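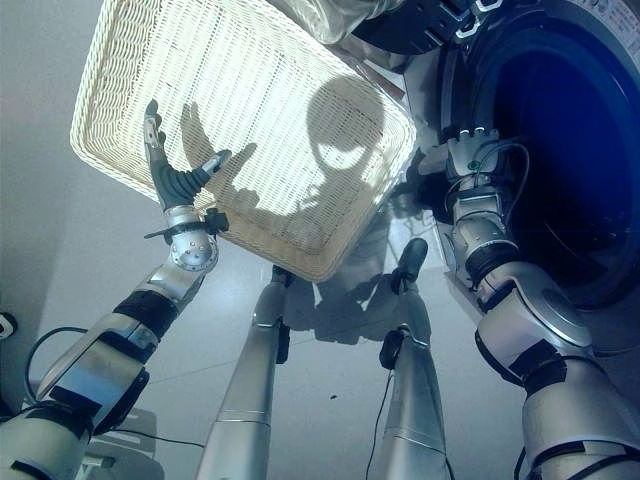

Xiomara Gallagher asks whether the night shift cleaners at Pennington will get a say in the equal pay claim. Yes, they will. They are on the same grade as the day staff and the claim covers both.

2/ For those just joining: 998 women at the Sekby and Pennington sites have signed so far. Most are on part-time contracts. The oldest of the grievances has been waiting since September.

3/ Open meeting at Makbridge library, 7 pm, upstairs room. It should last about 90 minutes. Children are welcome and there is a lift.

4/ The coach from Fluvarbridge has 40 seats and most are taken - message me if you need one. No charge.

5/ Tavion Nakamura will take questions on back pay. Bring a payslip if you can find one, old ones are fine.

6/ Urdu and Polish leaflets are at the library desk now. Still waiting on the Bengali ones.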